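Storing and Flattening Rolled Mats, Prints and Sheet Goods

Anything sold or shipped in a tube keeps the curl of the tube. Vinyl, rubber-backed fabric, coated paper and thin foam all behave a little differently, and a method that works on one can ruin another. The notes cover the materials most often found in a home workshop or craft room.

Identify the material first

Bend a corner back on itself. Coated paper creases at once and stays creased, so stop before it folds. Vinyl bends and returns slowly. Rubber-backed fabric returns quickly and feels heavier than it looks. Foam compresses between finger and thumb and shows a dent for a few seconds. If the sheet has a printed face, check whether the ink is on the surface or under a clear film. Surface ink should not be heated or rubbed.

Reverse rolling

Suitable for vinyl and rubber-backed fabric. Roll the sheet against its curl, printed face outward if it came face inward, around a tube at least as wide as the one it was shipped in. Hold with wide cloth strips. String and rubber bands leave grooves. Leave overnight at room temperature, unroll, and check. Repeat once if the ends still lift. A third pass seldom adds anything.

Do not reverse roll coated paper. The coating cracks in fine lines across the sheet, most easily seen in side light.

Warming

Vinyl relaxes well at 40 °C. A sunny floor in July will reach that without help. With a hair dryer, use the low setting, keep it moving, and work from the middle toward the ends. Lay the sheet on a hard floor, since carpet texture will print through into soft vinyl. Leave the weights on until the sheet has cooled completely.

A 2000 W heat gun is the wrong tool. The surface goes glossy before the core is warm, and the gloss cannot be removed.

Weighting

Use flat weights with clean bottoms. Books in a plastic bag, floor tiles and bags of rice all work. Put them on the corners first, then along the edges. The middle of a sheet normally lies down by itself once the edges do. Weights with a small footprint leave dents in foam, so put a piece of hardboard between the two.

A high-contrast pattern of straight lines makes leftover waves easy to find. Look along the surface from one end at a low angle. Where a line bows, the sheet is still lifted.

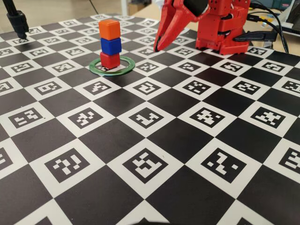
Checkerboard mat with red, blue and orange cubes stacked on it.

Plain sheets can be checked with a steel ruler stood on edge and a lamp behind it. Light under the ruler marks the high and low spots.

Curled corners that come back

Corners return when the top and bottom layers have shrunk by different amounts. Flattening is temporary in that case. Fix the corners down instead. Double-sided carpet tape holds on sealed wood and tile. On painted surfaces use removable mounting strips, and test one strip in a hidden spot. The Hordiienko corner tabs are thin enough not to show as a ridge under vinyl but do not stick to foam.

Cleaning before storage

Dust left on a sheet is pressed into it when it is rolled. Wipe vinyl with a damp cloth and one drop of dish soap per quart of water. Wipe again with plain water and dry fully, both sides. Vacuum rubber-backed fabric with a brush head. Dust coated paper with a soft dry brush only. Alcohol lifts surface ink and dulls clear film.

Storage

Flat is best where there is room, for instance under a bed or on top of a cabinet. Interleave printed sheets with plain tissue. Newsprint transfers.

Where the sheet must be rolled:

Roll with the printed face outward.
Use a core at least 100 mm across. Stullico sells one in heavy card, and drain pipe from a hardware store does the same job.
Store the roll on its side, supported along its full length. Rolls stood on end sag and flare at the bottom.
Keep rubber-backed sheets away from vinyl. The two can stain each other on long contact.
Label the outside of the roll with size and material.

Seridier and Katden end caps both fit the Stullico core. The Katden caps are vented and better suited to a damp basement.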